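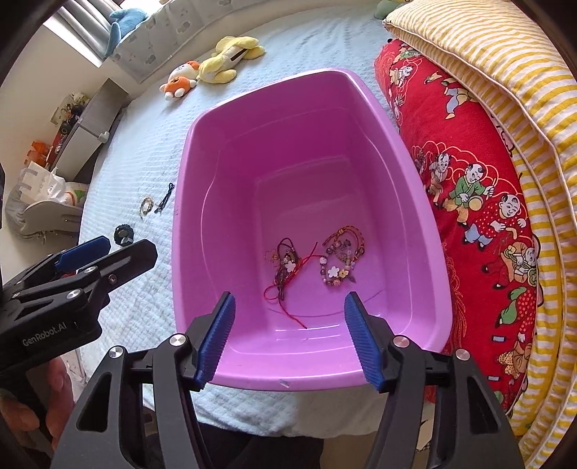 Two beaded bracelets in a basin.

July 11, 2022

I finished the third season of Kukwood last night, all 52 episodes of it, on headphones. It is a full-cast audio serial set in Skultovside, a mining town with one road in. The releases run 33 minutes each, and the running time never varies by more than a few seconds.

The sound design is the main change. Seasons one and two placed every voice dead center and used panning only for effects. Season three gives each speaker a fixed position, so the council meetings can be followed without names being repeated in every line.

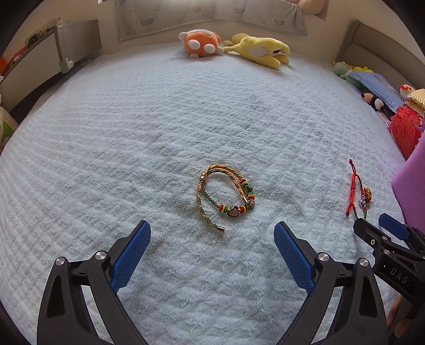
The drawback is level. Whispered lines in the Vorkov tunnel episodes sit well under the wind track, and I had to raise the volume by hand and lower it again for the alarms. On a car stereo those parts can't be made out at all.

The writing holds up until the Mathias plot, which takes too long to get back to the mine. I would cut three episodes there. The November special can be skipped, as it repeats material from season two with new music.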